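Home | Threads | Topics | Saved | About

Jolanta Zieliński
13 June 2024
Filed under: Automation, Small Jobs

1/ People keep asking whether machines can do ordinary chores yet. My answer depends on the chore, and mostly on how many hands it takes. Notes from bench testing at Gastgate, in no great order.

2/ Pick and place is fine. Our arm moved 400 boxed items from a tote to a shelf and dropped 12. Most of the drops came from one carton style with a glossy lid. Changed the suction cup, and that carton stopped being a problem.

3/ Wiping a flat counter: fine. Wiping a counter with things on it: slow. The arm has to decide whether each thing is to be moved or avoided, and it avoids nearly everything. You get a clean counter with dirty islands.

4/ Loading a dishwasher: works with our plates. Does not work with my plates.

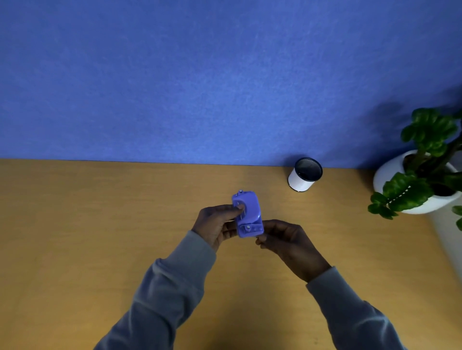 5/ The job I would put last on the list is fiddling with small plastic things in midair. Staplers, hole punches, battery doors, anything with a catch. Vendors call this "light assembly" and price it as if it were easy. Look at where the left thumb goes: pressed on the upper face of the housing, near the round recess, with the fingers wrapped over the side. The right hand supports it from underneath. The desk isn't holding anything. Each hand is a fixture for the other, and either one can change what it's doing without asking.

6/ A two-arm cell can copy that pose. I've seen it done at Valtby, with foam fingertips and a lot of tuning. Holding was solid. Pressing was poor. The arm that pushes moves the part, the arm that holds reads the motion as slip and grips harder, and now you have a squeezing contest with a plastic shell in the middle.

7/ The usual fix is a nest: a block cut to the shape of the part, bolted down. One arm presses, the block does the rest. Good answer for a shop floor running 1671 of the same item. Bad answer for a kitchen drawer, where there's one of everything.

8/ Force sensing helps. The Postiser wrist we're running has enough resolution to feel a catch let go. The trouble is the time between feeling it and backing off. Ours overshoots, and a small spring will travel a long way across a room.

9/ Ní Bhriain did the comparison I should have done first: same part, same press, arm in a nest vs. arm plus second arm. The nest passed 10 out of 10. She stopped the two-arm run early to save the parts.

10/ So, chores. Moving things, yes. Flat cleaning, yes if you clear the surface yourself. Folding towels, passable, and slower than you'd believe. Small mechanisms held in two hands, no, and I'd want to see a demo without a fixture before I changed that.

11/ Replies asking about laundry: shirts are a separate thread. I need to rerun the sleeve tests from December, the log has a gap in it.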